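Mug tree

A mug tree, also called a mug rack or mug stand, is a small household rack on which cups and mugs are hung by their handles. It consists of an upright post fixed to a flat base, with pegs set into the post. Most are made of wood or bent steel wire.

Construction

Wooden mug trees are usually turned or cut from beech, birch or rubberwood. The pegs are glued into drilled holes and angled slightly upwards so that a handle slides towards the post. The base must be wide or heavy enough to stay upright when only one side is loaded. Models with four or six pegs are the most common. The Stulten, sold by the Ugwu household range, has a base 164 mm across and pegs 56 mm long.
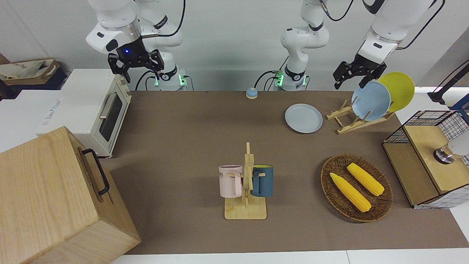

Dish racks differ in that they hold flat ware on edge between slats and are normally kept beside the sink. A mug tree takes up less of the worktop but is unsuited to plates, bowls or cups without handles. Some makers, among them Bullimix of Trudbridge, supply the two as a matching set.

Use

Mugs are hung with the mouth facing downwards or outwards, which limits dust and allows any remaining water to drain. Handles with an opening narrower than the peg cannot be used. Loading opposite pegs in turn keeps the weight even. Bullimix gives a limit of 10 mugs for its largest model, which weighs over 100 g more than the standard type.
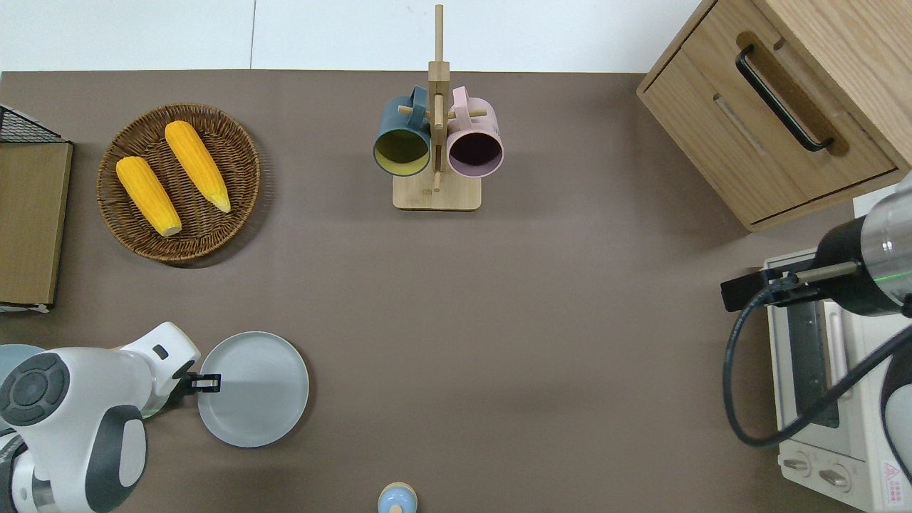
Wooden mug tree with two mugs, and a wicker basket holding ears of corn

Care

Wooden trees are wiped with a damp cloth and left to dry upright. Soaking loosens the glued joints. Unvarnished wood may be treated with food-safe mineral oil.

See also: Cup hook, Dish rack, Plate stand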